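4.2 Scene reset rules

The Rilside guidelines ask that a scene be "restored to a representative state" between episodes, a phrase on which our 17 operators held 17 opinions. We replaced it with a written rule: every item stays on its assigned tier or tray, but its pose is left alone. Items lying on their sides count as valid. Tidying is a protocol violation – a hard habit to break in polite people.

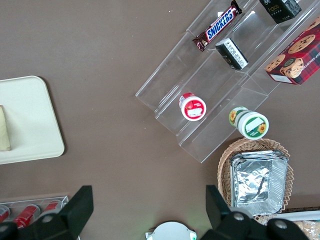 Figure 3. Wrist view of the snack layout, with tiered acrylic stand, wicker basket of foil trays, and can holder.

Clear acrylic gets its own clause. Its edges show up as thin bright lines, so Costau labels must mark the tier as well as the item. Of 3590 episodes, 80 were rejected under this clause, 40 of them ours.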